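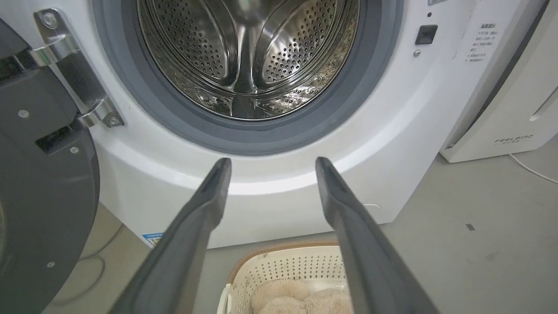
*Front loader, door open.*

# Applying for the Renora hardship bursary: quick steps

Writing this fast as the window shuts at the end of February and people keep asking me. It's for second years and up, any course. First years have a seperate form, ask at student services.

**What you can get:** up to £625 a term towards rent, travel, books. Not fees. Fees go through the Marinho fund, different office.

1. Log in to the student portal, Money tab, then "Hardship". Not "Loans".
2. Download three months of bank statements. PDFs, not screenshots. All accounts, even the one with 40 quid in it.
3. Tenancy agreement or halls letter. Name has to match your student record exactly.
4. Work out your monthly gap. Money in, money out, take one from the other. Mine was £494 and I had to show every line.
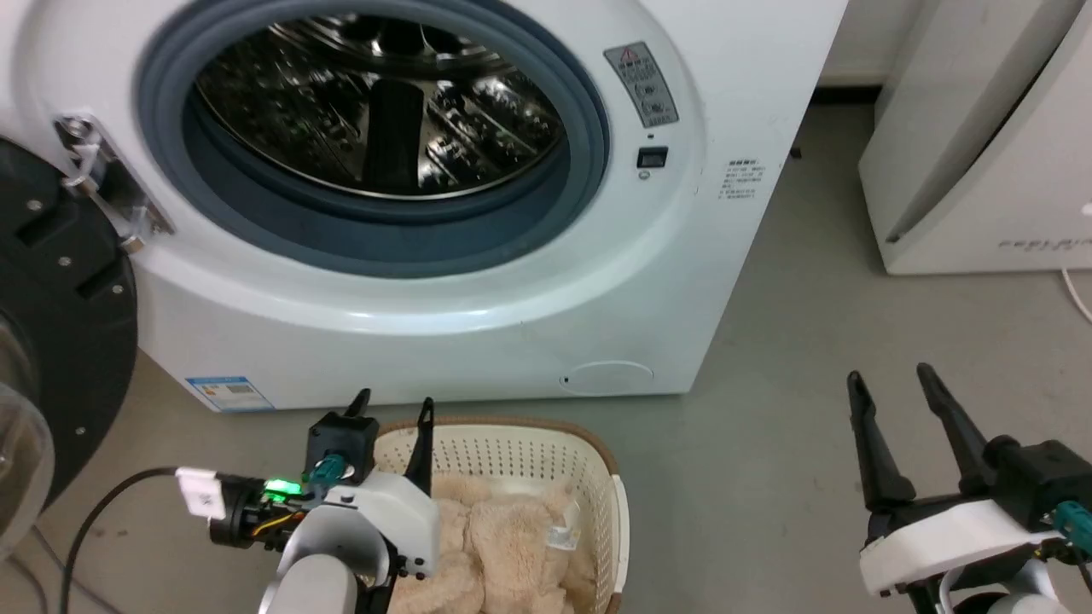
5. Write the statement. Limit is 4000 characters *with* spaces, and the box just chops off the rest. Write it somewhere else first, then paste.
6. Get a tutor to sign. Rania Nseir does them for Humanities, mornings only. Sciences, try Valdir Aguiar. Email first.
7. Submit before 5pm. Save the reference number.

**In the statement:** say what changed and when. Hours cut, rent up, a parent out of work. Dates and amounts. No need to pour your heart out, Gleice Damasceno reads them all and she wants figures.

Turned down? You get ten working days to appeal. Same form, tick "review", add whatever was missing. Dont send the whole lot again.

Will add the Marinho steps when I get a minute.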